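Tridow Student Robotics Project: Interim Report to the Doltham Fund
Prepared by Asger Toft, project supervisor, Anley College
Reporting period ending February 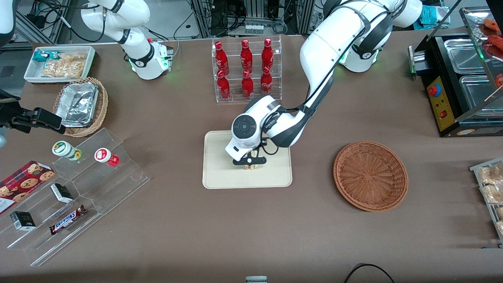
1. Work carried out

The shop counter task is now the main exercise for both student groups. The layout is fixed: drinks rack at the back, snack stand to one side, baskets and a serving tray within reach of the two arms, food warmer at the far end. Students control the arms by hand to record each run, then train on the recordings and test the result on the same counter.

The groups recorded 584 runs in the period. After checking, 71 were rejected, mostly for late gripper closure or a missing end marker. Rejected runs are kept in a separate folder and are not used in training.

2. Results

The tray task was tested 56 times with the January model. Small, light items remain the weak point – the fingers tend to close before the arm has settled. Bottles are handled more reliably, provided the rack has not been moved between sessions. The Mohammed group has added a short pause ahead of closure and will report on it separately.

3. Changes to plan

Handling of skewered items has been put back to next term. The clear plastic of the display case gives poor depth readings and the students need more time on calibration. No change to the budget is requested.

4. Next period

– Repeat the tray test with the revised closure timing.
– Record runs using both arms together.
– Replace 2 worn finger pads (cost met from the existing parts allowance).
– Submit the students' written logs with the final report.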